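Steaming Whole Potatoes in an Electric Cooker

Reading time: 2 minutes

The following procedure is provided for participants in the Stinard Independent Living Program who are preparing a simple cooked vegetable in the shared kitchen. It applies to electric cookers with a rotary knob and a glass lid. Participants using another model should consult the manual kept in the kitchen drawer.

Before you begin

Wash your hands and wipe the counter. Select a firm potato of medium size. Discard any that are green, soft or sprouting. Small brown blemishes may be cut out with the tip of a peeler. Scrub the skin under cold running water and set the potato on a clean plate.

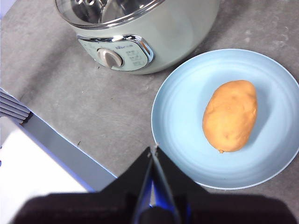 Position the cooker on a flat, stable surface, clear of overhead cupboards, as steam will escape when the lid is lifted. Keep the cord away from the sink.

Procedure

1. Add water to the level stated in the manual and fit the steaming tray.
2. Pierce the potato with a fork in 5 or 6 places and place it on the tray.
3. Close the lid, plug in the cooker and turn the knob to the steam setting.
4. Cook until a skewer passes easily through the centre. A medium potato generally requires roughly 40 minutes. Check the water level partway through.
5. Turn the knob to off and unplug the cooker. Lift the lid away from your face, using an oven mitt.
6. Transfer the potato to a plate with tongs and let it stand for two minutes before cutting.

Storage and cleaning

Refrigerate leftovers promptly in a covered container labelled with your name. Allow the cooker to cool fully before emptying it. The body and knob are to be wiped with a damp cloth only and must never be immersed.

Questions may be directed to Melina Gavalas, Kitchen Skills Coordinator.

Related items
Storing Root Vegetables at Home
Descaling a Kettle
Reading a Colour-Coded Cutting Board Chart
Shared Kitchen Booking Procedure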